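Getting Your Washing-Up Sparkling (And Keeping It That Way!)

December 24, 2018

With a houseful coming and every plate you own about to be used twice, it seems the right day to share my favourite washing-up tricks. I love a good sink session, I really do, and a few small changes have made mine so much quicker.

Start with the water. Get it as hot as your hands can bear in gloves, and put the liquid in after the bowl is half full, not before. You'll use far less of it and won't spend ages rinsing off foam. One small squirt does a whole family dinner!

Glasses go first, then cutlery, then plates, then the greasy stuff. My gran's order and still the best one. Change the water before the roasting tin, however tempted you are to carry on (I've been tempted, and the tin came out worse than it went in).

For burnt-on bits, sprinkle bicarbonate of soda over the bottom of the pan, add a splash of warm water to make a paste and leave it overnight. In the morning most of it lifts off with a wooden spatula. It's brilliant on enamel too, but keep it away from bare aluminium, which can go dull and grey.

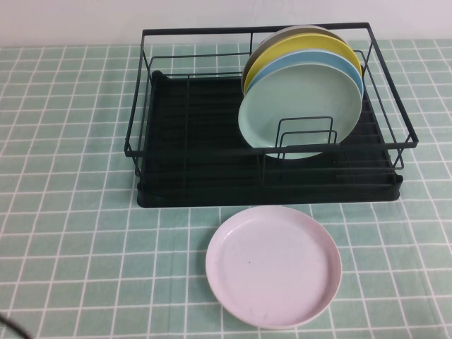 Tea stains in mugs are even easier. A damp cloth dipped in the same bicarb, a quick rub round the inside, rinse, done! Teapots want a soak: two spoonfuls in hot water for 44 minutes, which is how long my favourite radio play lasts. I'm sure half an hour would do, but why miss the ending?

Let things drip dry whenever you can. Tea towels are lovely for glasses, but a towel that's been hanging about all day just moves the grease around. Leave a little gap behind bowls and pans so the air can get in, and tip mugs at a slight angle so they don't trap a puddle.

Every week or so, give the drainer itself a treat. Limescale loves a drip tray. Mix equal parts white vinegar and warm water, pour it on, leave it for twenty minutes and go along the grooves with an old toothbrush. Rinse well and dry it with a cloth. Never mix vinegar with bleach, by the way, as the fumes are dangerous.

Sponges: wring them out hard and stand them on end. I've gone over to knitted cotton cloths this year and I'm thrilled with them. I have 7, and they go in a 60 degree wash with the towels. They cost me 54p each in yarn from the Mugo stall, and they scrub beautifully if you use a slightly knobbly stitch.

In January I'll be tackling the oven, racks and all, so get your old newspapers saved up!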